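Why Does a Dish Rack Have So Many Wires?

Have you ever helped put the dishes away and wondered about that funny metal rack?

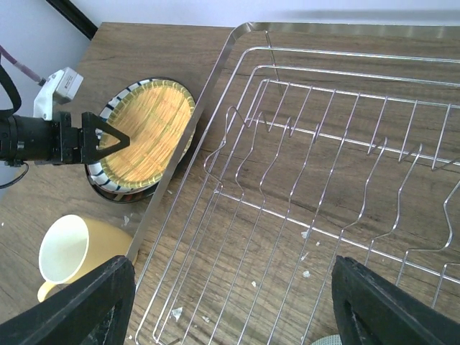 A wire dish rack, a woven bamboo plate and a white ceramic plate.

Look at the wavy wires standing up in rows. They hold plates on their edges, a bit like books on a shelf, so the water can slide down and drip off the bottom. If you stacked wet plates flat in a pile instead, the water would get stuck between them -- and stay there for ages!

Air helps too. It slips in between the plates and carries the last little bits of water away, so tiny you can't see them go. Grown-ups call this evaporation, and it's the same thing that makes a puddle disappear on a hot August afternoon.

Woven plates need a bit more patience, because water likes to hide where the strips cross over and under each other. Give them plenty of room to dry -- and a gentle pat with a towel first is a lovely idea!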